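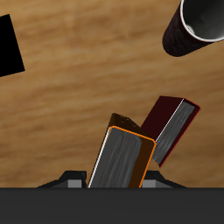 Wrist view in the sim, brown book in the fingers, maroon one leaning away beside it.

Notebook - teleop demos, book task
04/12/2020
Posted by Olaia Robles

Back on the books. Anselmo Xavier wants a full set of hand-driven demos before we let the Plellell policy anywhere near training, so I spent the morning with the controller in my lap and the wrist view filling most of my screen. Very glamorous! My thumbs are sore.

Grasping has got a lot better since I quit coming in fast. What I do now is line up over the top of the book, stop dead, roll the wrist until the pads sit flat to the covers, then go down. The roll is the fiddly bit. These books never stand square, they lean, and if I close while I'm still a few degrees out the book twists and I have to throw the episode away. When there's a second book close by I also have to keep the outside of the finger off it, and I can't see much down there because the gripper body covers the bottom of the view (same grumble as in April, I know).

Episode 197 is the one to look at if you want a decent approach. Episode 16 is the one to look at if you want a laugh. I've left both in the Cifuentes folder, and the bad one is tagged, so please don't train on it.
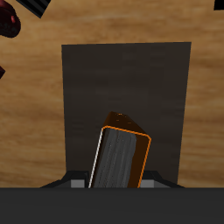 Carrying is where I'm still messy. Over the dark mat I lose my sense of height completely - there's hardly any grain to judge by, and on the bare wood I'd been leaning on the grain more than I realized. I tend to creep, stop, creep again, and all of that goes into the recording. Anselmo reckons the pauses will teach the arm to pause. I think he's probably right, but trimming them afterwards makes the joint velocities jump and I like that even less. For now I'm leaving them in and trying to drive smoother.

Gain on the stick is down a notch from yesterday. Feels sluggish for the long moves and lovely for the last little bit. I'd like it to switch by itself near the table, if anyone on Sastitz has a spare afternoon?

Log for 732 stops early, that was me hitting the wrong button. Redo it first thing, then swap seats with Anselmo so we get two driving styles in the set. He squeezes much harder than I do.

2 comments | 3 shares

Recent entries
- Skorex controller: dead zone settings that work
- Replaying demos at half speed
- Sastitz wrist view, notes from April
- Naming episodes in the Cifuentes folder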